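Two-Arm Laundry Cell: Monthly Walk-Around, With My Comments

August sheet. Same list as last time, only I moved the hand checks to the front because they take me the longest and I kept running out of patience by the end. Anything marked OPEN is still waiting on somebody (usually me). Unit name on the tag is Kirotia, hour meter reads 2,388.

Section 1. Hands and fingers

1.1 Knuckle brackets, pins seated at the hinge - OK. I go over each one with a penlight and a fingernail. If a pin moves under your nail, stop there and tag the unit out.

1.2 Rounded fingertips, no splits or shiny patches - OK, with a comment. One tip is starting to feel slick to me, so it's on the watch list. Spares are in the Disstead drawer, and there are 17 left.

1.3 Lint in the hinges - CLEANED. Oh boy. Knit fabric sheds like a cat! Dry brush first, then the little vacuum, and please no compressed air, it just pushes the fluff further in behind the pin.

1.4 Fabric clear of the knuckles when the hand opens - WATCH. Dark knits are the ones I worry about, they like to drape right over the joints and you lose sight of the last finger.

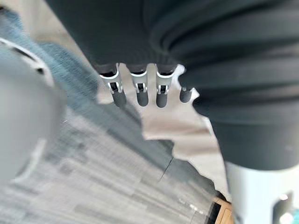
Walk-around and comments: Sorcha Gillies
Second reader: Maiara Furtado
Tiltness Service Desk, home cells

1.5 Ribbed gripper fingers, ribs clean and even - OK. Wiped both sides. I do this with power off and the arm parked, and so should you, even if it's only a quick wipe.

Section 2. Arms

2.1 Joint covers snug - REDONE. Two screws on the left forearm cover took a bit of a turn. Hand tight is plenty, those threads are soft.

2.2 Full reach, both sides, slow speed - OK. No clicking this time. Maiara asked whether I'd listened with the room quiet, and yes, I went back and did it again with the fan off.

2.3 Hold test, one cloth per hand, 300 seconds - OK. Use two different colors, it makes the notes so much easier to read later. Keep the cloths high enough that a corner doesn't end up under anything.

2.4 Emergency stop during a hold - OK. Pressed it three times from three different spots in the room. Arms stopped each time.

Section 3. Floor and surroundings

3.1 Cables out of the working area - OPEN. My least favorite line on the whole sheet. There's a thin black one running down the middle of the carpet, right to where the cloth hangs, and the slack by the router wants coiling properly too. I'd like a cover strip along the wall and I've asked for one.

3.2 Scraps picked up - OPEN. Little bit of orange-brown paper toward the back left. Tiny, I know, but it goes on the sheet.

3.3 Furniture at its usual distance - OK. Side table with the basket on the left, bed on the right. If you nudge the table, rerun the reach check in 2.2, it doesn't take long.

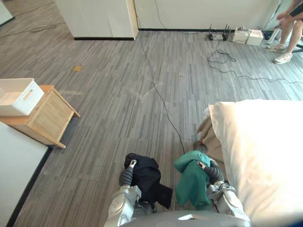

Item 3.1: cable on the carpet, both grippers holding cloth.

3.4 Bedding tucked back - WATCH. The beige piece hanging over the near edge of the bed comes down close to the right arm. I'd fold it up onto the mattress before a run.

3.5 People seated outside the reach line - OK. Feet count! Chairs too, they creep forward over an afternoon.

Section 4. Paperwork

4.1 Fault log read through - OK. Last entry is number 282, a grip timeout on the left side, cleared at the panel. I couldn't get it to happen again.

4.2 Ikeda binder updated - OPEN. The page for the finger spares still shows the old count. I'll fix that when I bring the brush kit back up.

4.3 Status: fine for slow speed. Full speed stays off until 3.1 is closed and Maiara has initialed it.

Still needed: cover strip, one fingertip set aside for 1.2, new penlight batteries.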